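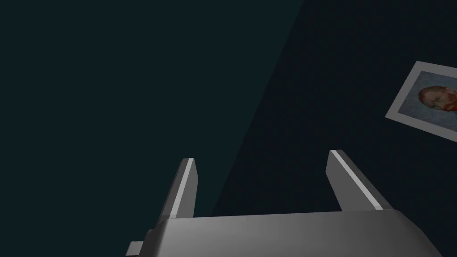 Grollell Community College – Department of Applied Technology

Print this page | E-mail this page

Can It Do the Dishes Yet? Speaker notes, Friday lunch talk

Hi everybody, grab a sandwich, I'll start slow. Quick show of hands: who'd let a machine put away their groceries? OK, now who'd let it put away their wine glasses? (Wait for the laugh. If there's no laugh, move on fast.)

My short answer to the title is no, with a few exceptions I'm pretty excited about! Machines are great at chores when the chore never changes. The packing line at Kornow closes 1,000 boxes a shift and they're all the same box. My kitchen has 10 mugs and not one matching pair – and two of them live in the wrong cabinet because my son likes them there.

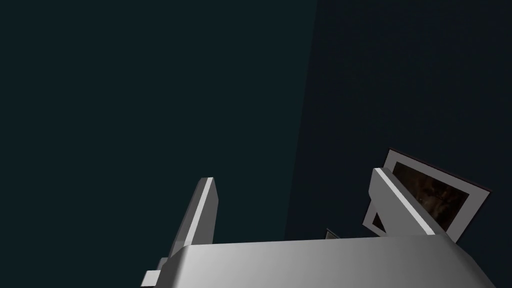

So the thing I want you to take home is that "pick it up" is really a bunch of little jobs. You have to find it, decide where to grab it, get there without knocking into anything, squeeze the right amount, and then let go in the right place. Letting go is harder than it sounds. Ask Orathai Limsakul about the egg demo (she's in the back, she'll be mad I brought it up).

Flat stuff is the worst. Think about a playing card on a table. You slide it to the edge or get a fingernail under it, and you've done that since you were four. A pair of stiff fingers has no fingernail. 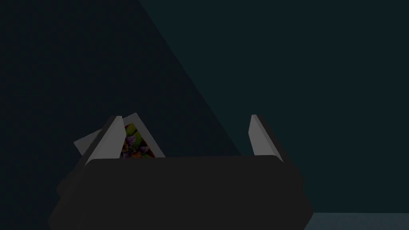
Simulation view: open fingers, with a flat printed item at the left one.

Now the numbers, and go slow here, Morfudd says I rush them. Our class project ran 400 simulated tries at tidying and 97 percent of them finished. Sounds super! But would you keep a dishwasher that lost three plates out of every hundred?

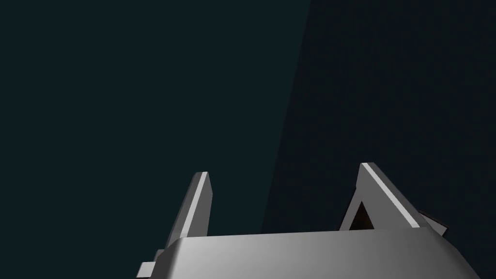 Shop floors are where I'd put my money first. You can bolt down a tray, paint a line, and keep the lighting the same all day, and a home won't let you do any of that. Even in a simulation, you get odd views. The two fingers stand wide open with nothing between them, and there's a little reddish-brown piece by the right one that could be part of the gripper or something lying nearby. I can't tell from that angle, and a program working from the same view has to make a guess too. At Wongsuwan they got past a lot of this by adding a second viewpoint – ask me about cost in the Q&A.

Leave ten minutes for questions. Laundry will come up. Say towels maybe, fitted sheets no.

Related items
Flondell shop tour: sign-up and parking
Anong Wiriya on teaching with simulators
Slides from the May lunch talk
Kittipong Rojanasak: What I learned sorting bolts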